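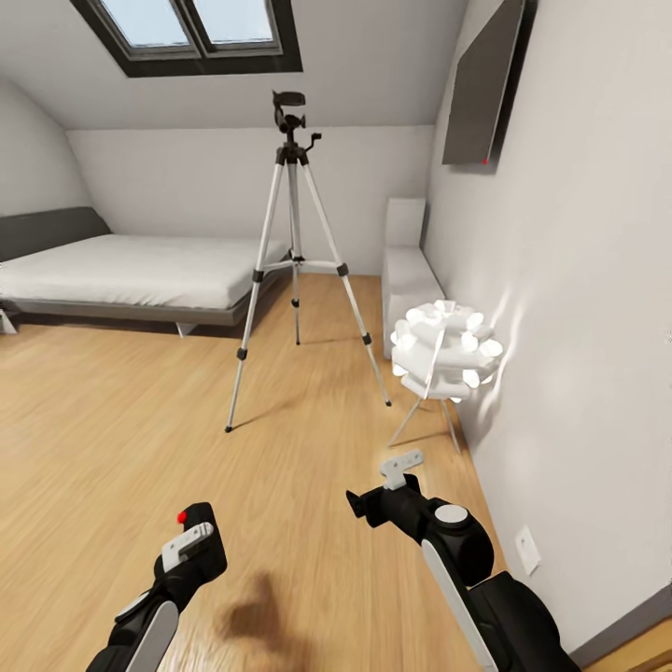

Practice rooms by the month: a chat with the maker of Clasow

I went in grumpy about the price, I'll admit. Clasow rents out simulated rooms for two-arm robots, $405 a month for 30 of them, and I asked its lead designer why I'd pay for a pretend attic bedroom with a tripod in it.

"Tripods are awful!" she said, laughing. "Thin legs, clamps, braces. Try it here first and you don't break a real one."

Fair enough. I asked about the close-up views too (my favorite bit, to be fair).

"People want to see what the wrist sees, even when the other arm is hogging the view." 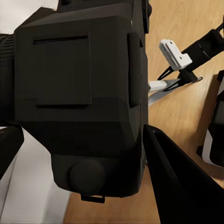
Close quarters over the wood-grain tabletop in Clasow.

The trial lasts 5 days. I've used 3 and I'm still poking around.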